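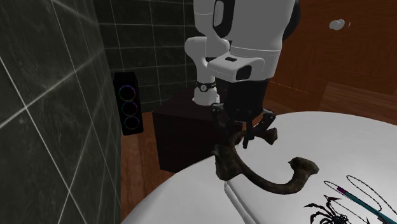
Search this site Search
Type and press enter

About Mindthorpe School of Letterpress

Posted July 21, 2020 by Balthasar Leitner

Hi, I'm Balthasar, and I run a small printing school in an old feed store on the Schnyder road. If you found us because somebody handed you a wedding invitation and you couldn't stop rubbing your thumb over the letters, welcome! That's how most of our students get here, and it's pretty much how I got here too.

I was a high school math teacher for years. Then one January a neighbor was clearing out her father's garage and asked if I wanted "the big iron thing." I said yes before I'd thought about how to move it (my brother-in-law still brings this up). The big iron thing was a treadle press with a stuck flywheel and a mouse nest in the ink disk. I spent the rest of that winter with a can of oil and a library book, and by spring I could print a slightly crooked business card for a business I didn't have.

People started asking if they could come over and try it. My wife got tired of strangers in the garage, so we rented the feed store, and Mindthorpe got its name off the faded sign over the loading door. I liked it, so I left it up.

We teach 3 classes right now. The first is Setting Type by Hand, where you learn the layout of the type case, how to read upside down and backwards, and why you should never, ever sneeze over an open drawer. The second is Press Basics, which is inking, packing, lining up your paper and keeping your fingers where they belong. The third is Kindness, and I should explain the name! It started as an evening where everybody printed a thank-you card for somebody who'd never expect one. We meant to do it once. Now it fills up faster than anything else on the calendar, and I've stopped trying to give it a more sensible title.

Classes are capped at nine people. I get asked to squeeze in a tenth all the time and the answer is no, sorry, I've tried it and half the room ends up standing around waiting for ink. You don't need any experience, and you don't need to be good at drawing (I can't draw a cat). Wear shoes that cover your toes and a shirt you don't love.

We also put out a little newsletter called Trornidard. The name is what a student got the first time she set a full line of type and pulled a proof, and I still have no idea what she was aiming for. We print 50 copies of each issue and leave them at the library and the diner. If you want one in the mail, send me a stamped envelope.

Kids are welcome from age 9 with a grown-up in the room. The front door sticks, so push hard, and if it's raining park on the gravel side.

Contact | Classes | Trornidard back issues | © 2020 Mindthorpe School of Letterpress | Back to top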